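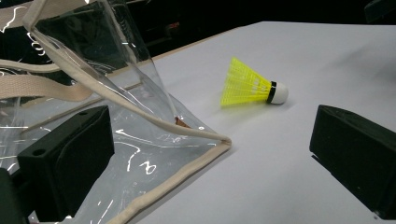 1/ I joined a badminton club at the age of 40, in a country where my second language is still tired by the evening. I want to write down some things about learning a sport among strangers. A short thread.

2/ Our hall is in Kindstead, behind the library. You pay at the door and write your name on a board. The first night I wrote mine too small and I was not called for two games. Now I write in capitals.

3/ Most people play doubles. I did not know this before. I imagined one person on each side and a lot of running. In doubles you run less, but you apologize much more.

4/ About the apologizing: "sorry" has many meanings here. Sorry, I took your shot. Sorry, I did not take your shot. Sorry, the net helped me. Tanner Ross says it even when he wins the point with a beautiful smash, and I believe he means it.

5/ Plastic shuttles or feather? We use plastic on club night. Josée Beaudoin keeps feather ones for matches and she is strict with this. The plastic ones last longer, and for a beginner the difference is small. My mistakes are the same with both.

6/ The words were harder than the strokes. Drive, drop, clear, lift. I knew all of them already, but for cars, prices, weather and buildings. Maëlle Turcotte shouted "Leave it!" and I thought she was angry. She wanted me to let it go out.

7/ My serve is still bad. I practise at home in the corridor — 13 serves before dinner, into a laundry basket. My neighbour below has asked politely what I am doing. I invited her. She is thinking.

8/ There is a small tournament in December, in Grirner. Zlatko Ivanov has put us down as a pair in the lowest group. I said I am not ready. He said the lowest group is for this.

9/ If you also want to start: wear proper indoor shoes, bring more water than you think, and stay for the tea after. I learned more names at the tea than on the court.

10/ Next week I must bring the biscuits. Suggestions are welcome, no nuts please.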